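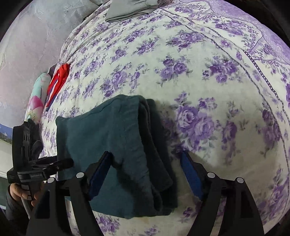
Folding on floral

January
Posted by Antonina Dmytriv

Search this blog Search Go

I have now folded the same kind of thing 200 times with a pair of black curved fingers on the end of a handle, and I would like it noted that I was never this careful with my own laundry.

The question Tùng and I have been arguing over since the fall is a small one. If you teach a policy to fold by showing it a person doing the job with a hand-held gripper, how much does the bed matter? Our first batch was all done on a plain gray table at the lab. Very tidy. The policy learned to fold on a plain gray table, and when we moved it to a patterned cover it went for the pattern. It would close its fingers on a printed leaf with great confidence and lift nothing, then carry the nothing over to the other side and lay it down neatly.

So the second batch was done in bedrooms, on whatever was already on the bed. Purple roses are about as unkind as it gets. There's a border band across the sheet too, with a dark dotted line along it, and to a network looking for the edge of a cloth, a dark line is a very attractive offer. The blue pads on the fingers help a little, I think, as they're the one thing that looks the same in every house. Tùng thinks that's superstition. We haven't run the version with black pads, so he gets to keep thinking it.

What we did run: the gray-table policy (we call it Jumberg, for reasons that were funny at the time) against the bedroom policy, which is called Lendaven because it was Tùng's turn. Same number of demonstrations, same training, same arm. Each one got 30 tries on a floral sheet neither had met. Jumberg managed 3 good folds. Lendaven managed 17.

Seventeen out of 30 is not a number you put on a mug. Most of the misses came at the second fold, where the cloth is already doubled and the fingers have to decide how many layers they want. People do this by feel. I do it by feel even through the gripper – there's a bit of give in the handle when you've caught two layers instead of one – and none of that reaches the recording. The policy gets pictures and finger positions and has to guess the rest.

Thick dark fabric is the worst for it. The layers run together and the fold line disappears into its own shadow. I've started slowing down at that point in my demonstrations, which Tùng says is cheating, and I say is teaching.

Next up is mixing the two batches, half table and half bedroom, to see whether the boring data is any use at all. I'm hoping it is, as there's a lot of it and I made most of it.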